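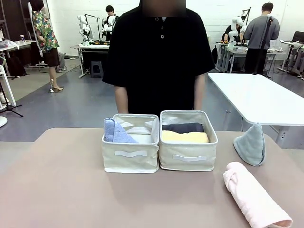

Wash-and-Fold Shop Wants to Stay Open Late, and Tirell Street Has Opinions

24/04/2018

I went down to the neighborhood meeting last night expecting a quick half hour on parking, and I got home after ten. The laundry fight is back on, folks!

If you live anywhere near Tirell Street you know Ververidis, the wash-and-fold place on the corner with the green awning. They've asked the city for permission to stay open until midnight on weeknights. Right now they lock the door at 8, which I can tell you from personal experience is a terrible time to be standing outside with a comforter in your arms.

Eirini Christodoulou runs the shop now (her uncle started it, and he still comes in to complain about the radio), and she got up first. She told us more than half of her customers work shifts at the hospital or the bakery plant, and they've been asking for late hours for years. She also said the towel business has gotten big. Gyms, salons, a couple of the small hotels by the river. They drop off dirty at closing time and want everything folded and stacked by breakfast, and her crew can't do that when the lights go off at 8.

"I have 200 towels for one salon on a Monday," she said. "Where do I put them, my kitchen?"

That got a laugh, even from the back row, where the folks from the apartments upstairs were sitting with their arms crossed.

And look, I get where they're coming from too. Panagiotis Margaritis has lived right over the dryers since before I moved here, and he says you can feel the big ones through the floor. He brought a petition with him and read part of it out loud, a little too fast, so I missed some. The gist was that he has no problem with the shop or with Eirini, he just wants to go to sleep at a normal hour. He also brought up the delivery van, which apparently beeps when it backs up. I live three blocks over and I think I've heard that van!

The shop says it will put rubber mounts under the dryers and move the van pickups around to the Prondix lot, on the other side of the building. The mounts come to $3,000 and Eirini says she's already paid a deposit on them. Margaritis wanted to know if the city would send somebody out to measure the noise afterward. Zoi Vasilakis, who was there from the permits office, said yes, they can do that, but it has to be requested in writing, and she handed him the form right then.

A few people wanted to talk about prices. Going by what I heard, wash-and-fold stays the same per pound, and there would be a discount for anything dropped off after 10 at night. I asked about the big machines for blankets and rugs, for obvious comforter reasons. Those would shut down at 9 no matter what, so I'm out of luck there, but I suppose Mr. Margaritis deserves that much.

There was also a long side discussion about the bike rack. I'm going to skip it. If you were there, you know.

No vote last night. The permits office takes written comments for the next two weeks, and then it goes on the regular city agenda. If it passes, the late hours would run as a trial until November, and everybody comes back to the same folding chairs and talks about it again. You can drop your comment off at the permits window or leave it in the box at the Roladine Street library, next to the returns slot. Put your address on it or they won't count it.

I'm for it, in case you couldn't tell, though I'd be happier with 11 than midnight. I said so at the meeting and got one clap, from my own sister.

The parking thing got bumped to next month.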